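The Table Where Things Wait

By E. Sveinbjörnsson
September issue

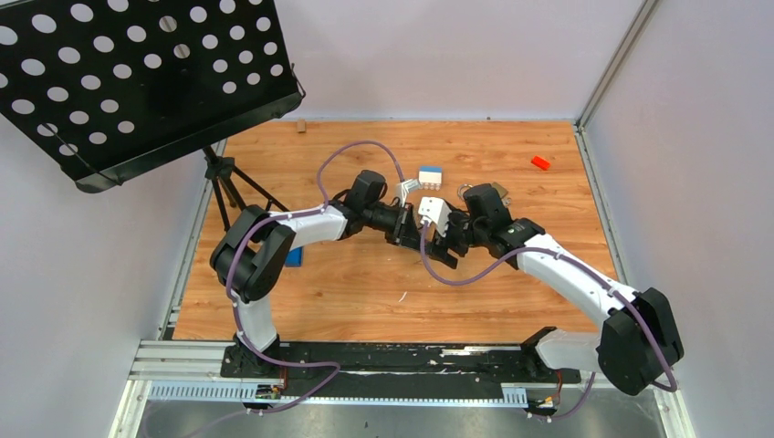
Every workshop I have known has one table like this, and it is never the good one. The good one stays clean for visitors. The other takes whatever people are holding when the telephone rings: a block, a bit of wire with its connector, a piece of wood too nice for the bin. In my first winter in Tovesdale I shared such a table with five other people, and I learned more English there than in the evening class.

The first word I learned was "offcut." In my own language we say something closer to "the rest," and we burn it. In Tovesdale they kept it. There was a shelf with 20 glass jars, and under the shelf a drawer for everything that did not fit in a jar. When I asked what the drawer was for, I was told it was for later.

I have been thinking about this drawer because I visited the repair hall in Milarberg this summer, where they decided to make a list of all the small parts they own. It took four evenings. The list has 1,072 lines, and many of them say only "block" or "connector, wires on." I read it on the train home with great pleasure. A white block with holes is a different thing from a white block without holes, and a person who has looked for one of them late on a Thursday will understand why it deserves its own line.

Blocks are my weakness, I must admit. They prop up a lamp, they stop a door, they hold two glued parts at the right distance until morning. I like the painted ones best, red or blue, which are easy to find again on a brown table. A small piece of plain wood on a wooden table is nearly invisible. I once lost the same one for a month.

Then there are the things that come from another life. In the hall in Clirnescombe, where I now rent a bench, the most useful object is a music stand. It holds drawings at the height of the eye, it folds, and the holes in the desk are good for hanging a clip or a loop of thread. The hall used to have a brass band. I have heard three different stories about why the band left without it, and I believe the one about the van.

My bench costs less than a bus pass, and for this I get light from the north and the right to leave my things out overnight. I use this right too much. A neighbor at the next bench clears everything away at six o'clock, wipes the surface and puts on a coat. I respect this, but in the morning that bench tells me nothing. Mine shows me what I was trying to do, and sometimes also the mistake.

The rules in Milarberg say that a part may stay on the table for up to 100 days before it goes back to its box. I asked if anyone checks. They laughed and gave me a small bag of connectors to take home, and these are now on my bench, next to the glue.

We use cookies to remember your reading preferences. Accept all / Manage settings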